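Buying the second arm: a budget conversation with Pongsak Wiriya

2nd October
14 shares | 6 comments

Pongsak Wiriya manages equipment planning at Loltis, a catering supply contractor that stocks and cleans drinks refrigerators on client sites. The firm is deciding whether to extend a trial of robot arms into a standing part of next year's equipment budget. He agreed to talk through the figures on condition that we printed the awkward ones as well.

The first of these is the mounting. Loltis had priced the arm, the gripper and a service contract, and had put mounting under sundries. "The base plate, the bracket and the fitting came to £3,786," Wiriya says. "That is a capital line. It needed its own approval, and we lost a good part of a quarter waiting for one."

His planning sheet now separates what he calls the fixed set from the site set. The fixed set is bought once and moves with the arm. The site set is bought again for every location and covers brackets, cable covers, a socket within reach and, on some sites, a door stay. He regards the site set as the number that decides whether a location is worth doing.

"People ask me what an arm costs. I can answer that from a price list. What a location costs depends on which way the door opens and how far it is to the wall."

Two suppliers were asked to quote. Grotance offered a purchase price with maintenance charged by visit. Fortin offered a lease with maintenance included but with a limit on relocation. Wiriya preferred the Grotance terms for sites that change their layout often, and the Fortin terms for those that do not. He has recommended a split order, which the finance side dislikes — two sets of spares, two training courses, two points of contact.

Spares took up more of our conversation than the arms did. The finger pads wear, and the lead time for replacements was quoted at 56 days. Loltis holds a full year's stock of pads at each depot as a result. "It is a cheap part with a long wait. You buy it with the arm or you end up with the arm standing still."

Utilisation is where he is most cautious. The supplier's own calculation assumed 364 working days a year. Wiriya struck that out and asked each site for its opening calendar, then took off access restrictions, stocktakes and the hours when customers need the doors. The payback period lengthened on every site, and on the smallest it went past the service life of the arm. That site has been removed from the plan.

He also argues for budgeting by task. Restocking and wiping down need different grips, different checks and different amounts of staff time for set-up. In the plan they appear as separate lines with separate hours, even where one arm does both. 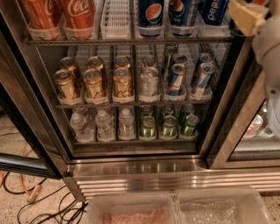 "With cabinets, the shelf spacing matters more than the reach," he says. "Reach is on the data sheet. The clearance between the top of a can and the shelf over it is not, so somebody has to go with a tape and write it down for each cabinet type. I put a survey visit in the budget for that. It gets questioned every year and I put it back."

Container formats are a related cost. A cabinet that holds only one size of can is simple to plan for. Add bottles, or a slimmer can, and the test hours go up. Loltis now asks clients for a product list before it quotes, and charges for retesting if the list changes within the contract.

The software licence is the item he would renegotiate. Milten, which supplies the task planning package, charges per arm and not per site, so an arm held as a spare attracts the full fee. Wiriya has asked for a reduced rate on units in storage. He had received no answer when we spoke.

His recommendation goes to the board in October. It asks for a smaller number of arms than the operations team wanted, with the difference moved into site preparation and spares. "They will say I am spending it on brackets," he says. "Some of it, yes."

6 comments | Share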